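Talton Street Residents' Association
Minutes of the March 2023 meeting, typed up by me, Kanchan Joshi

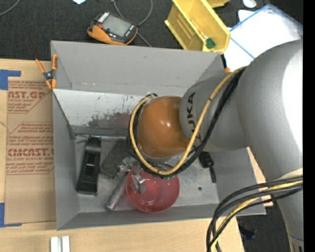 KUKA arm over a gray bin on a wooden tabletop.

Hello neighbors! I took notes by hand this time and my handwriting gets worse as the evening goes on, so if I have you saying something you didn't say, drop a note through my door (the green one, number 7) and I'll fix it before April.

We met in the upstairs room at the Stotel, which was free for us again as long as people bought a drink, and I think people did their duty there. Tanko Ogbonna chaired. We started late because the downstairs door sticks and a few of you were out on the sidewalk thinking it was locked. It wasn't. You have to lift the handle and push.

Apologies came from both of the Hans at the corner house, and from the couple above the dry cleaner, who have a new baby. Congratulations to them!

Last month's minutes

Approved, with one change. I had written that the block party would have a bouncy castle. What was said was that somebody would ask what a bouncy castle costs. I got carried away. It has been corrected, and I've had to break the news to my own kids.

The big tree

Most of the evening went on this, so it gets the most room. For anyone who hasn't been following, the city wants to take down the silver maple outside the old Trosier bakery. There was a limb down in the January wind, and the inspector who came out afterward found a cavity at the fork. The notice has been stapled to the trunk for a while now and it's gone soggy, so Tanko read us his copy out loud, all of it, including the part with the phone numbers.

Feelings ran pretty high. The people on the bakery side mostly want it gone. They park under it, they clean the gutters under it, and one of them found a branch as long as her car lying next to her car. The people across the street mostly want it kept, and I'll own up that I'm one of them, because that tree is the only reason my front room is bearable in August. I tried to write down both sides fairly. Tell me if I didn't.

Somebody asked if it could be pruned and cabled instead of coming down. Tanko had called the forestry office about exactly that. They told him cabling was looked at, and the inspector's view was that the wood at the fork is too far gone to hold the hardware. We can ask for a second opinion, but we'd have to pay for it ourselves, and the quote he got was $727. There was a bit of a silence after that number.

We have the money, just about, but it would eat most of what we've put by for the party. After a good long back and forth (two people talked at once for a lot of it, so my notes are mainly arrows) we voted on whether to pay for the second opinion. The motion failed. It was close, and I was on the losing side, and I'm being very grown-up about it.

What did pass, with every hand up, was a letter asking the city to replant in the same spot with something that will get big. We don't want one of those skinny ornamental things they put in on the avenue. Several of you feel strongly about oaks. One of you feels strongly about lindens and has already sent me three links, thank you, I will read them. Tanko will write the letter and I'll bring it around for signatures.

There was also a nice idea about saving some of the wood. Could we get a slice of the trunk for a bench or a table at the community garden? The forestry office says yes if we arrange our own truck and are there on the morning they cut. If you have a truck, or know somebody who does and who owes you one, talk to me.

Speed on the hill

Cars are still flying down the hill after the school lets out. The city did its count with the rubber hoses across the road, and we were all hoping for something shocking. The average came back as perfectly legal. But as several people pointed out, the hoses were put down the week of the water main work, when half the street was coned off and you couldn't have gone fast if you'd tried. Tanko is going to ask for a new count. I've written "ASK NICELY" next to this in my notes and underlined it, so I'm passing that along to him here.

Someone proposed homemade signs with children's drawings on them. Everybody liked it. We need to check whether we're allowed to put them on the utility poles (I have a feeling we aren't) or if they have to go in front yards. Either way, get your kids drawing. Mine has already done one, and it's a dragon getting a parking ticket, so the theme is fairly open.

The recycling pickup

Short one! The pickup time has moved earlier. If you put your cans out with your morning coffee you'll miss the truck, like I did, and like everybody on the even side did. Put them out the night before, with the lids closed, please, for the sake of those of us who have been chasing yogurt cups down the gutter in our slippers.

The question of raccoons came up. It comes up every time. Bungee cords are still the best anybody has.

Block party

We're going ahead in the summer, money permitting, and as of tonight money is permitting. The street closure form has to go in with signatures from the households on the closed part, and the city wants it 90 days ahead. That's a lot sooner than it sounds. I'll carry it around together with the tree letter so you only have to answer the door once.

We talked about food. Last year we had a wonderful amount of potato salad. I mean that sincerely, but it would be lovely to have some other things too, so there'll be a sign-up sheet this time with columns. Tanko has offered to do his grilled fish again and got a round of applause for it. The Hans sent word that they can lend their long folding tables as long as the same number come back.

On music, the idea of a band was floated, and the idea of a teenager with a speaker was floated, and we left them both floating. If you have a teenager with reasonable taste, please let me know.

The bouncy castle price is still being looked into. I have asked to be kept out of it.

The old phone list

One of our longer-standing neighbors brought in the street phone list from 2004, typed, with little stars next to the people who had a ladder you could borrow. We passed it around and it took up way more time than it should have. Half the names are still here! It was agreed that we should make a new one. I'll send around a form where you can put in as much or as little as you like. You don't have to give a phone number, and it won't go online anywhere, it'll be on paper and that's that. By popular demand there will be a box to tick for ladders. Somebody also wanted a box for jumper cables and somebody else wanted one for "will feed cats," so the form is growing.

Money

We have enough for the party deposit and the printing, and dues are trickling in. If yours haven't trickled yet, cash in an envelope with your house number on it is fine. Please do write the house number. I have an envelope from February with a smiley face on it and nothing else, and I would love to give that person credit.

Anything else

The streetlight by the bus stop is flickering again. Reported, and I have the ticket number if you want to pester them too.

A gray glove and a child's scooter are both waiting to be claimed on the Trosier windowsill.

There was a question about who is taking over the bakery building. Three people had heard three different things (a gym, a dentist, another bakery) and I'm not going to put any of it down as fact. I will say the room had a clear favorite, and it wasn't the dentist.

One request from the ground floor apartments: could people walking dogs late please not have their phone calls right under the bedroom windows? One caller's entire kitchen remodel is now known to the whole building.

Who's doing what

Tanko: the replanting letter, and the call about a new speed count.
Me: signatures for the letter and the street closure, the form for the phone list, the sign-up sheet with columns.
Everybody: dues, drawings, trucks.

Next meeting is in April, same room, same sticky door. Tanko would like us to start on time, so aim to be up the stairs with your drink already in your hand. I'll put the date on the board outside the laundromat as soon as the Stotel confirms it.

Thanks for coming, all of you, and thank you to whoever stacked the chairs while I was still hunting for my pen.

Kanchan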